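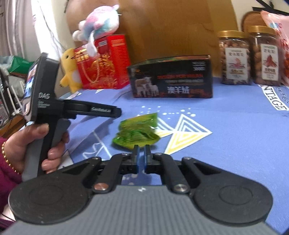
Organização doméstica > Cozinha e despensa > Embalagens

Como triar, esvaziar e guardar embalagens plásticas flexíveis

Por Isabelle Fortin
novembro de 2022

Embalagem flexível é todo invólucro que perde a forma quando se retira o conteúdo: sacos de arroz e feijão, pacotes de biscoito, de café, de salgadinho, refis de sabão líquido, sachês de molho. Na despensa, é a categoria que mais gera desordem. Não empilha, escorrega para trás dos potes e esconde a data de validade nas dobras.

O procedimento descrito a seguir serve para uma despensa de cozinha comum e é feito inteiramente sobre uma mesa. Na minha casa ele é repetido a cada troca de estação, com uma revisão maior em janeiro.

Material

- mesa livre, com toalha lisa ao toque ou lona
- tesoura de lâmina reta
- pano de microfibra e um segundo pano, seco
- bacia com água e detergente neutro
- prendedores de mola ou clipes de vedação
- etiquetas adesivas e caneta permanente
- caixas rasas, de preferência mais compridas que largas
- balança de cozinha (opcional)

Sobre a toalha: tecido encerado ou poliéster facilita a limpeza posterior. Estampa não atrapalha, mas um fundo de cor única e contrastante ajuda a localizar fragmentos de plástico, aqueles triângulos que sobram do picote. Embalagem verde aparece bem em fundo azul; filme transparente some em quase qualquer fundo e deve ser cortado sobre uma bandeja escura.

1. Retirar tudo da prateleira

Retire todas as embalagens flexíveis, inclusive as que parecem em ordem. Trabalhar por prateleira, e não pela despensa inteira, evita que a mesa fique sem área de manobra. Deixe um espaço livre na borda mais próxima de você: é ali que cada pacote será examinado.

Potes rígidos, latas e vidros ficam onde estão.

2. Examinar um pacote de cada vez

Coloque o pacote deitado, com a solda traseira para baixo. Alise com a palma da mão do centro para as pontas. Filmes metalizados guardam vincos e não voltam a ficar planos; basta que a face impressa fique legível.

Verifique, nesta ordem:

a) data de validade;
b) solda superior e solda inferior;
c) furos nas pontas e nos vincos;
d) resíduo na face externa;
e) símbolo de identificação do material.

O reflexo da lâmpada atrapalha a leitura da validade em plástico brilhante. Incline o pacote em vez de aproximá-lo do rosto. Se a impressão for a laser sobre fundo escuro, ilumine de lado com uma lanterna.

O teste de furo é simples: feche a abertura com os dedos, prendendo um pouco de ar, e pressione de leve. Se o pacote murchar, há vazamento. Nesse caso o conteúdo vai para um pote no mesmo dia, ou é descartado se houver sinal de inseto, umidade ou odor alterado.

3. Separar em três grupos

Grupo A -- fechados e dentro do prazo. Voltam à prateleira depois de limpos por fora.

Grupo B -- abertos e em uso. Recebem vedação e etiqueta.

Grupo C -- vazios, vencidos ou danificados. Seguem para esvaziamento e descarte.

Mantenha os grupos em áreas fixas da mesa. Eu uso A à direita, B ao centro e C à esquerda, perto da lixeira, mas a posição é indiferente desde que não mude no meio do trabalho.

4. Limpar por fora

Pano de microfibra úmido, bem torcido. Passe primeiro nas soldas, onde se acumula pó, e depois nas faces. Seque com o segundo pano. Não mergulhe pacotes fechados em água: a solda costuma resistir, mas o picote de abertura fácil nem sempre.

Para resíduo gorduroso, uma gota de detergente direto no pano. Álcool remove a tinta de alguns filmes e pode apagar a data de validade, portanto não deve ser usado antes de anotá-la na etiqueta.

5. Vedar os pacotes abertos

Expulse o ar empurrando o conteúdo para o fundo. Dobre a boca para trás, em faixas de 2 cm, até encostar no produto. Três voltas bastam na maioria dos casos. Prenda com clipe que cubra toda a largura da dobra; prendedor de roupa no centro deixa as laterais abertas e só funciona em pacotes estreitos.

Testei a seladora térmica Melnyk em pacotes de café e de granola. Funciona em filme laminado comum, desde que a faixa de solda esteja limpa. Em filme muito grosso foi preciso passar duas vezes. Em papel com forro plástico não aderiu.

A etiqueta deve trazer a data de abertura e a validade original. Cole na parte que ficará voltada para a frente da caixa, e não sobre a dobra, onde descola na primeira vez em que o pacote é aberto.

Prazo de consumo após a abertura: siga o que estiver impresso. Quando o fabricante não informa, adoto 5 dias para produtos com recheio ou umidade perceptível. Secos como arroz e feijão seguem a validade impressa, se bem vedados.

6. Esvaziar e preparar o descarte

Corte uma das extremidades de lado a lado, com a tesoura. Não arranque a ponta: o fragmento solto é pequeno demais para a triagem e acaba no lixo comum, ou no chão. Se já houver um canto solto, coloque-o dentro do próprio pacote.

Sacuda o conteúdo restante no lixo orgânico. Pacotes de produto seco dispensam lavagem; basta passar o pano por dentro. Os que tiveram molho, óleo ou laticínio precisam de água e detergente. Abra também a segunda extremidade, de modo que o pacote vire um tubo, e deixe escorrer pendurado.

A secagem completa é a etapa que mais se negligencia. Filme úmido dobrado cria mofo dentro da caixa de recicláveis. Reserve uma noite.

Depois de seco, alise e empilhe. Não faça nós nem tranças com as embalagens, nem comprima tudo em uma bola. O material amassado ocupa mais volume e dificulta a identificação do plástico na triagem.

7. Identificar o material

O número dentro do triângulo de setas costuma estar na parte de trás, próximo à solda inferior. Os mais frequentes em embalagem flexível:

2 -- PEAD: algumas sacolas e sacos opacos
4 -- PEBD: sacos macios, filmes que esticam
5 -- PP: biscoitos, massas, embalagens que estalam quando amassadas
7 -- outros: laminados com várias camadas

Os de código 7 são aceitos por poucos programas de coleta. Consulte o serviço do município antes de armazenar. Interior prateado costuma indicar filme metalizado, que pode trazer o código 5 e ainda assim ser recusado. Quando não houver símbolo, trate como 7.

8. Guardar na prateleira

Pacotes do grupo A e do grupo B ficam em pé, como fichas em um arquivo, dentro das caixas rasas. Validade mais próxima na frente. Os de 1000 g ou mais vão deitados no fundo da prateleira inferior, porque tombam e arrastam os vizinhos.

Uma caixa por categoria: grãos, farinhas, lanches, café e chá. Se uma caixa não fecha a fileira e os pacotes caem, use um bloco de apoio ou troque por uma caixa mais estreita. As minhas são da linha Zorance, modelo baixo, sem tampa. Qualquer caixa com lateral firme atende.

Não encha até travar. Deve ser possível inclinar os pacotes para a frente e ler a etiqueta do último.

9. Limpar a mesa

Recolha os fragmentos antes de levantar a toalha. Em tecido encerado, pano úmido do centro para a borda. Em tecido comum, sacuda sobre o lixo, do lado de dentro da casa -- picote de plástico é leve e o vento leva para o ralo do quintal.

Problemas frequentes

O pacote não para em pé. Dobre os dois cantos inferiores para baixo e alise o fundo por dentro. Se o filme for rígido demais, guarde deitado.

A dobra abre sozinha. O clipe é fraco ou a boca tem ar. Refaça a dobra a partir do conteúdo, com faixas mais estreitas.

A etiqueta não adere. Há gordura ou talco de farinha na superfície. Limpe, seque e espere alguns minutos antes de colar.

Cheiro persistente em embalagem lavada. Comum em refis de amaciante e pacotes de tempero. Deixe de molho com bicarbonato e enxágue. Se o cheiro permanecer depois de seco, guarde em separado das demais.

Tags: despensa, embalagem flexível, reciclagem, mesa de triagem

Compartilhado 75 vezes | 4 comentários

Amedeo Sanna
Na coleta do bairro Rosdale, onde moro, não pegam nada metalizado, nem limpo. Tive que devolver uma caixa inteira para o lixo comum. Vale mesmo ligar antes.

Diane Turcotte
Uso elástico de escritório em vez de clipe. Para café funciona, para farinha não, vaza pelas laterais. Alguém sabe se a seladora estraga o zíper dos pacotes tipo refil?

Isabelle Fortin
Diane, se a faixa quente encostar no zíper, deforma. Sele acima dele, deixando uma folga de um dedo.

Trevor Hawthorne
Faltou falar dos sachês pequenos de molho. Corto, lavo e ponho dentro de um saco transparente do mesmo material, senão se perdem.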